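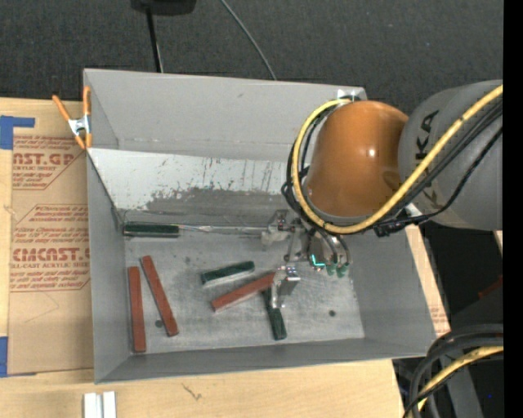
Clulico – mixers and tuners wanted for the December chorus

Clulico
Posted 8 May 2018
We have our singers for the December chorus but only one person to put it together, and that's me. I need a second mixer and someone to do tuning and timing. The song is an English version of an anime ending, lyrics already written. Every singer sends a dry vocal, no reverb, plus harmonies. You would get the files in one folder, named by singer and part.
To apply, post a link to two things you've mixed. At least one has to be a group song. Any software is fine.

rawat_sings
How many files are we talking? Last chorus I mixed had 60 and my laptop would not play it back.

Clulico
57 if everybody turns in every harmony. They won't.

rawat_sings
OK, I can do that if I bounce the harmonies down first. Links are in my profile, the second and third ones. I'm free on weeknights only.

Drudwood
Are you giving the mixer a guide track? I dropped out of a group last year because the guide was a half step off from the instrumental and everyone had recorded to it.

Clulico
Yes, the guide is done and it's in the same key as the instrumental. I checked it against the piano.

Clenalus
I'd like to try out for tuning. I only have one group song, though, and it's a trio. Does that count?

Clulico
A trio counts.

Drudwood
I don't think you should split tuning and mixing between people. The mixer ends up redoing half of it. When I mix I want the raw vocals and I'll tune them myself.

rawat_sings
I disagree. Tuning is the slow part. If Clenalus sends me clean files I can spend my time on levels and panning. Just keep the raws in a separate folder so I can go back to them.

Drudwood
That works if the tuner goes light. I've been handed vocals where the vibrato was flattened out and there was no raw copy anywhere.

Clenalus
I go light. I leave vibrato alone unless somebody asks.

Girish Mathur
I sang in the last one. Could the deadline be firm this time? I turned mine in on the day and then it got moved twice for people who never sent anything.

Clulico
Fair. Vocals are due two weeks before mixing starts and I'm not moving it. If a line is missing I'll give it to someone else.

Drudwood
You said that last time too.

Clulico
I did. This time it's in the rules post, so you can quote it at me.

rawat_sings
What format do you want the files in? I'd ask for WAV. The MP3s people export always have a gap at the start and I have to line them up by hand.

Clulico
WAV, mono, starting from zero with the instrumental muted. I'll add that to the first post tonight.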